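3.2 How we ran the folder sessions

By this point in the term I had stopped pretending the class project was going to be about bottles. Bottles were easy, everyone in the Muretell section had already done bottles, and Sayaka Nishimura kept telling me (correctly!) that thin, floppy office stuff was where our policy fell over. So we switched to folders and sheets, the kind you fight with at any desk, and I rewrote the task list over one very long weekend in December.

The setup is simple. The person doing the demonstration sits at a table with a hand-held gripper in each hand, and each gripper carries a cube covered in fiducial markers so we can recover where the hand was later. I'll call one attempt at the task, from hands at the near edge to hands back at the near edge, an episode. We asked for 300 episodes, split over 13 students, and I'll get to how that went in Section 4.

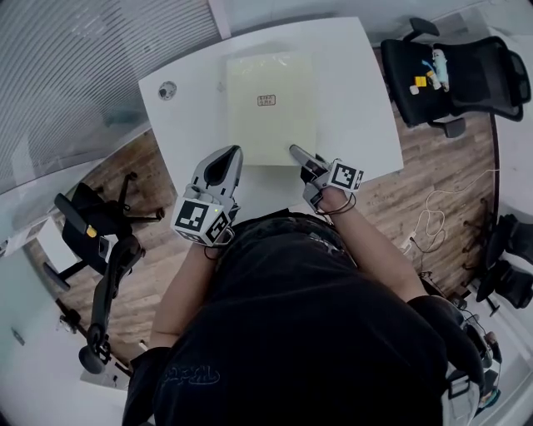

I went back and forth a lot on the starting pose. My first version let people start wherever they liked, and the data was a mess, mostly because half the class began with the fingers already under the folder and the other half waved them around in the air for a while first. In the second version I asked for both grippers at the near edge of the table before every episode. It sounds fussy, but the Stergiou baseline we compare against assumes a fixed start too, so it saved me some ugly resampling code.

The other thing I changed was how long people worked in one go. I began with blocks of 19 episodes, which was way too many. Folding and flipping something flat with two stiff fingers is tiring in a way that's hard to appreciate until you've tried it, and you could see the motion getting sloppy in the plots toward the end of a block. We dropped to 8 and everybody was happier, me included.

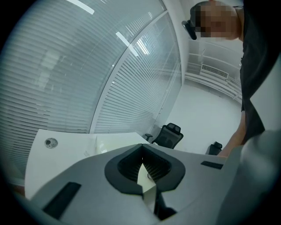

Close-up views gave us the most trouble on the software side. The wide lens bends straight edges into arcs, and our first attempt at finding the table edge (a plain line fit, borrowed from the Nultberg homework) was pretty hopeless on it. Sayaka ended up undistorting only a band through the middle and leaving the rest alone, and that's what we use for all the results in this paper. I'd like to do it properly at some point, but the deadline was the deadline.

For the overhead view we kept the full image and just ran the marker detector on it. Detections go into the Jirnuvby logger along with the gripper opening, and an episode gets thrown out if either cube is lost for too long in a row. I set that cutoff by hand and I'm not especially proud of it.

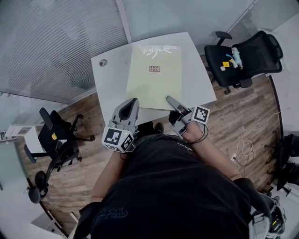

Figure 4. Overhead view with both hand-held grippers at the near edge of the table and a pale yellow-green sheet in front of them.

One wrinkle I want to mention before the results is left-handed students. The task list was written by a right-hander (me), so it always said to lift with the right finger and steady with the left. Two people swapped the roles without thinking about it. We kept their episodes and tagged them, and Table 2 reports the numbers with and without them.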